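1월부터 정리 열풍이다. 타공판 하나만 벽에 걸면 책상이 넓어지고 일이 잘된다는 글을 이번 주에만 여러 편 읽었다. 나는 별로 믿지 않는다.

작년 4월에 나도 샀다. Druvent라는 곳에서 나온 판이었고, 후크 **36개 세트**가 따로 3950원이었다. 배송비 3000원은 결제 직전에야 보였다. 싸다면 싼데, 문제는 그다음이었다. 후크가 서른여섯 개나 있으니 뭐라도 걸어야 할 것 같은 기분이 든다. 서랍에서 잘 살던 가위와 줄자와 테이프가 전부 벽으로 나왔다. 가위를 찾는 시간은 전과 똑같다. 대신 먼지를 닦을 물건이 늘었다.

후기들을 보면 대개 설치 당일 사진이다. 석 달 뒤 사진은 거의 없다. 우리 집 판은 석 달쯤 지나자 영수증과 충전선과 쓰지 않는 마스크 끈이 걸린 게시판이 됐다. 후크는 물건을 뺄 때마다 같이 빠져서 책상 뒤로 떨어졌고, 지금 남은 게 몇 개인지도 모르겠다.

### 그래도 살 사람에게

- 구멍 간격부터 재 볼 것. Zodton 후크는 Druvent 판에 안 맞았다. '호환'이라고 적혀 있었는데도.
- 석고보드 벽이면 앵커 값을 따로 생각할 것.
- 매일 쓰는 물건이 5개가 안 되면 컵 하나로 충분하다.

Grustside 쪽 제품은 흔들림이 덜하다는 말이 있던데 써 보지 않아서 모르겠다. 광고 글과 후기 글의 문장이 너무 비슷해서 그것도 좀 걸린다. '삶의 질 상승'이라는 표현이 한 페이지에 몇 번씩 나오면 일단 창을 닫게 된다.

타공판이 나쁜 물건이라는 얘기는 아니다. 공구를 정말 자주 쓰는 작업실이라면 쓸모가 있을 것이다. 다만 볼펜 몇 자루와 이어폰이 전부인 책상에 그게 왜 필요한지, 아직 납득할 만한 설명을 못 봤다. 물건을 줄이자는 글이 물건을 하나 더 사라는 링크로 끝나는 것도 여전히 이상하다.

우리 집 판은 다음 주에 떼려고 한다. 나사 자국을 어떻게 메울지는 생각 중이다. 퍼티를 또 사야 하나.

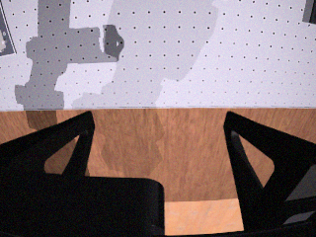
*흰 타공판과 갈색 나무 표면. 판 위로 그림자가 졌다.*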